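How to Label Storage Bins So the Writing Stays On
Posted 21/11/2023 by Réjean Tremblay

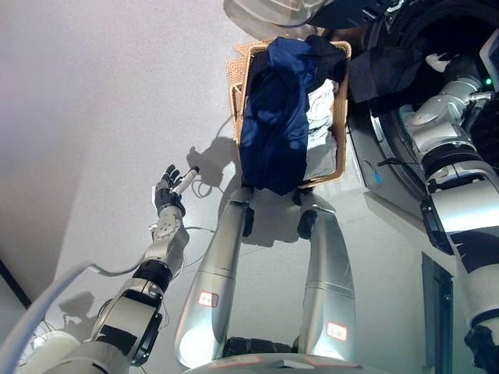 Why does marker rub off plastic bins?
Most plastic bins leave the factory with a thin film of release oil on them. Ink sits on top of that film and never reaches the plastic. Clean the spot first and the same marker will hold for years.

I relabeled the storage unit at Weston last May, 90 bins in all, and had to redo the first 18 when the lettering smeared. The method below is the one I ended up with.

What you need
Rubbing alcohol
A clean cotton rag
A permanent marker with a chisel tip
White paper labels, if you want them
Clear packing tape
A notebook

Step 1. Pick one spot and stick to it
Put the label on the short end of the bin, near the top right corner. If your bins go on deep shelves, the short end is the side that faces out. Don't label the lid. Lids get swapped, and then you have a bin of extension cords marked as curtains.

Step 2. Clean the spot
Wet the rag with alcohol and wipe a patch a little bigger than the label. Turn the rag over and wipe again. Let it dry for a couple of minutes. Dish soap works if you rinse well, but it takes longer.

Old marker comes off the same way. For stubborn lettering, trace over it with fresh marker and wipe right away.

Step 3. Write the number
Give each bin a number and write it large, at least two inches high. Use block figures. Put a bar under 6 and 9. Hold the marker upright and go slowly on textured plastic or you'll get gaps.

On dark bins, write on a paper label and cover it with clear tape, running the tape an inch past the paper on each side. Press the edges down with a thumbnail.

Step 4. Leave it alone
Wait an hour before you stack or handle the bin. Overnight is better in a cold garage.

Step 5. Keep the list
Write the contents in the notebook under the bin number. When the contents change, cross out the line in the notebook and leave the bin as it is. My list runs to 376 lines now, counting the ones crossed out.

I started bin numbers at 100 for the house and 200 for the garage, so 211 is the camping stove and I know which building to walk to.

Common problems
Lettering looks gray: the tip picked up oil. Scribble on scrap cardboard until it runs black, then clean the bin again.
Tape turns yellow: it's in direct sun. Move the bin or replace the tape every spring.
Label peels at the corners: round them off with scissors before you stick the label down.
Marker dries out: store it flat with the cap pushed on until it clicks.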